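Home Projects Year 2 Reports Contact

Robots and bedrooms: my open day report
Apr 15, 2026
4 min read

For the visit part of our project we had to pick a place that works on automation and write up what we saw and what we made of it. Most of my group went for the bottling plant. I went to the open day at Drondesow with Sewwandi Weerakoon, mainly because she had heard there would be things you could try yourself, and I learn nothing from standing behind a yellow line!

Drondesow is a small outfit in Drerkville that works on robots for ordinary homes. Their project is called Pinonau and it is all to do with tidying. Folding, picking up, putting away, that sort of thing. I went in thinking tidying would be the easy end of robotics (you don't need a robot to be strong to lift a T-shirt) and I came out having changed my mind completely.

We started with a talk from Ornella Ferri, who runs the hand-held side. She explained that before they ask an arm to do a job, a person does it many times over with a gripper held in the hand and a camera fixed to it, so the robot can learn from the same view it will have later. She said they want 800 goes at each task before they even look at the results. Sewwandi wrote "800!!" in her notebook and underlined it.

Then came the part I liked best, which was clothes on a bed. Cloth is a pain for machines. A mug is the same shape wherever you put it, but a dark bit of clothing in a heap has no proper shape at all, and you have to decide where to grab it before you know what it will do. You come down from above, press into the mattress a little, and close the two fingers on whatever rises up between them.

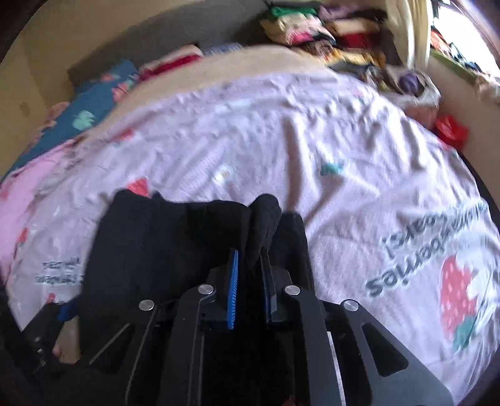 I asked whether pressing down like that was cheating, as a real arm might not know how hard to push. Dima Zein, who was helping at the demo, said it was a fair question and that a mattress is kinder than a table because it gives. On a hard top you have to be far more careful with the height. He also told me that thick, knitted things are easier to catch than thin ones, and that patterned sheets are useful because real people own patterned sheets.

When my turn came I was terrible. My first 2 tries closed on nothing, and on the third I got the sheet as well and pulled up a great tent of it. You lose all the feeling in your fingertips, so you're going by eye, and I kept squeezing too early. Sewwandi was much better (she plays the cello and says it is the same sort of patience, which I'm not sure I believe).

After lunch Carol Ellwood showed us Vitale, their older arm, doing a towel. It was slow. I timed one fold at 3 minutes, and a man near me went off for a coffee and came back before it was done. I still couldn't stop watching, especially when it missed a corner and went back for it.

For my own project I'm dropping the sorting machine with the fixed tray and trying soft objects, starting with socks. Khanyisile Moodley has said I can use the bench by the window until October, and I've already asked my nan for her odd ones.

6 comments 14 shares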